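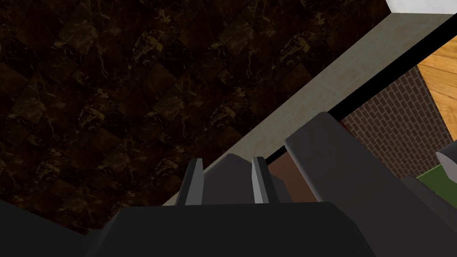

Fig. 1. Wrist view in the simulator, fingers near the dark marble, brick and wood floor off to the right.

Week 3 notes – teaching by remote control
N. Dawber, lab section

Same idea as the hand-guiding session, only now you drive the arm from the Pindeck controller and the sim logs it. Joint angles, finger opening, wrist view, all at 20 Hz. No force signal in this version so don't lean on things.

Terms
Demo = one full run, start pose to release. Episode = same thing in the Jendberg logs. Sorry, two names, old habit.
Kinesthetic = you hold the arm and move it. Teleop = you don't touch it.

Driving
- Small moves. Stop, look, move again.
- Wrist view turns with the wrist. Left on the stick is not always left on the screen!! Everyone gets this wrong in the first demo.
- Check the wide view before going down. Fingers and palm hide alot of what's under them.
- Long pauses get learned too. Trim them or redo.
- Bad grasp: keep the recovery if it's clean, otherwise toss the demo.

Background textures (floor, wall, tabletop) get swapped between demos. Task doesn't change. Point is the policy shoudn't latch on to one tile pattern – see Hiebert handout, section on randomization.

For lab
Each pair records 20 demos, saves to the shared folder, one line of notes per demo. Files over 500 MB won't upload, split them.
Bring questions on replay to room 203.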